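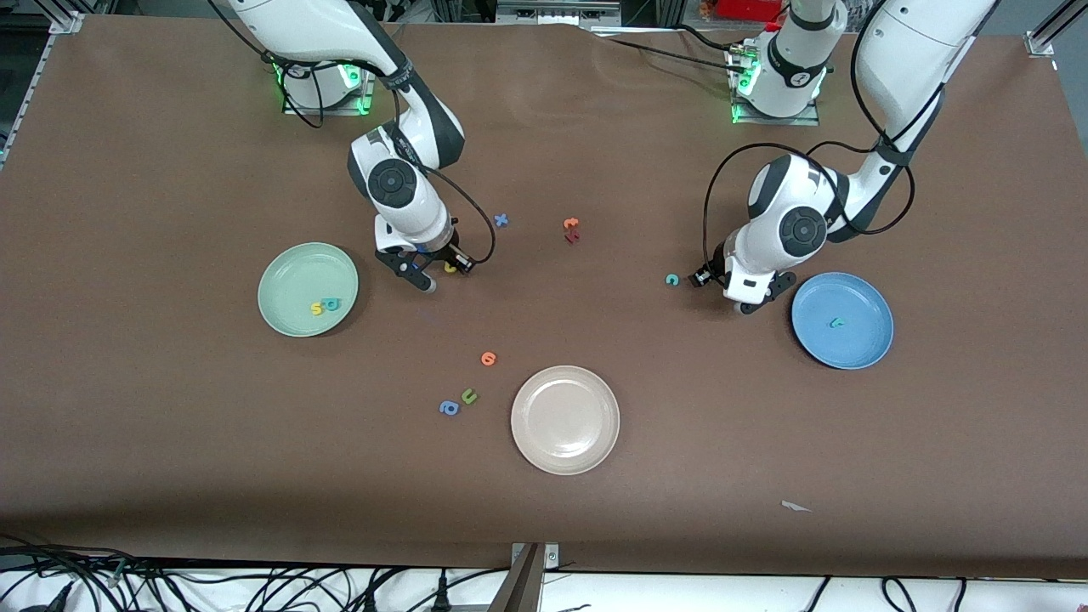
Names for the Unnamed

I have been trying to name a board game for three months. The game itself took two weekends. It has a deck of cards, some tokens, a map of a river, and rules that fit on one sheet if you print small and don't mind squinting. People at my table have played it and asked to play it again. What it doesn't have is anything to print on the lid.

My first idea was River, and I was proud of it for most of an afternoon. Then I typed it into a search box, and I don't recommend doing that with a word you're fond of.

So I made a list. By July the list had 340 entries on it, and I would like to tell you they got better as they went. Entry 198 is "Wet." I know what I was going for. I was tired and it was past midnight and I thought it had a kind of nerve.

Made-up words came next. Every second thing in my kitchen has a made-up name and seems to be doing fine, so how hard could it be? You take some syllables that sound expensive and you push them together until they stop arguing. I got Cusar that way, which I liked until my friend Solange Besnard said it sounded like a salad that had been through a divorce. I got Ekent, which she wouldn't say out loud at all. She thought it was a typo in the email. Dellstead lasted the longest, nearly a week, and had its own folder on my computer. Then I said it to my mother over the phone and she asked how many bedrooms.

The trouble with a made-up word is that it means nothing, and you have to stand there and hold it up until it does. Big companies can afford to stand there. I have a part-time job and a printer that does magenta when it feels like it.

Ajith Achari, who plays with us on Mondays and has won more often than I think the rules should allow, believes I should name it after a person. Old games did that, he says, and so did old hats and most diseases. He suggested Bouvier. I asked who Bouvier was. He said it didn't matter, it sounded like a man who had lost money on a river. I wrote it down. Then Solange pointed out that it's a breed of dog, a large one, and now whenever I look at the lid I picture the dog, up to its chest in the water, taking my tokens.

I also tried asking the players for help by leaving a pad on the table. Don't do this either. People who are kind and thoughtful in every other part of their lives will write "Boaty Business" on a pad and underline it. One person wrote "the river one," and I think it was meant as a note to themselves about which game we'd been playing, but it's been sitting with me. It's what everybody calls it. "Are you bringing the river one?" They have never once asked me if I'm bringing Dellstead.

The printer in town needs the artwork for the lid by the end of the month if I want the 77 copies at the price she quoted me, which was a price she gave me in the spring and has been decent about. She's asked twice what to put on the order form. Both times I said I was down to a few strong candidates. On the form, under title, she has typed TBD in capital letters. I've been looking at the proof all morning, and in that green, with the little boat above it, TBD looks pretty good.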